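**1/**
Thu 14 September. I've been asked a few times how I pack up the house between tenants, so I'm putting it in one thread. I rent out the downstairs flat on Esel Street and live above it. Most of this is dull, but it took me 4 changeovers to get it straight.

**2/**
Start with the meter readings. I take them before the keys come back and again the same evening. Last time the gap between the two was small but the supplier, Zetow, still wanted both. Write them on paper as well as in your phone.

**3/**
Walk through with the old tenant, not after they've left. Bring the check-in list. Mine is two pages and covers every room in the order you walk it. We both initial each page. It takes less than an hour.

**4/**
Deposit. I return it by bank transfer the day after the walkthrough. My last deductions came to 18 dollars, for a missing shelf clip and a blind cord. I sent the receipt along with the transfer and there was no argument.

**5/**
Cleaning. I used to do it myself. Now I pay Mangubat Cleaning to do the oven, the bathroom and the windows, and I do the floors and the closets. I book them in the week the notice comes in. They fill up fast at the end of the month.

**6/**
Linens and table things stay with the flat because I rent it furnished. Wash everything, even what looks clean. Tablecloths go in on their own, warm, no softener. Softener leaves a film and the next spill sits in it.

**7/**
Paint. Keep one labeled can per room. I buy mine at Grodis and write the mix code on the lid with the date. Touch up scuffs with a small foam roller. A brush leaves a shiny patch you can see from the door.

**8/**
Repairs money. I set aside a bit every month until there's 2,000 in the account, then I stop. The water heater took 639 of it last December. I've been topping it back up since then and it's nearly there.

**9/**
Locks. I change the cylinder every time. It's a ten-minute job with one screw, and I keep the old cylinders in a labeled box so they can go back in rotation later.

**10/**
Last night before a new tenant moves in, I go down and put the cloth on the table, run every tap, flush the toilet and switch on each lamp. Then I leave the keys upstairs by my own door so I'm not hunting for them in the morning. 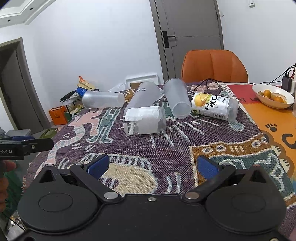 **11/**
Replies to a few questions from yesterday. Yes, the check-in list is just a typed document. No, I don't use an agent. For pets I ask for a vet's note and a second walkthrough halfway through the lease. I'll post the list itself when I've fixed the kitchen page.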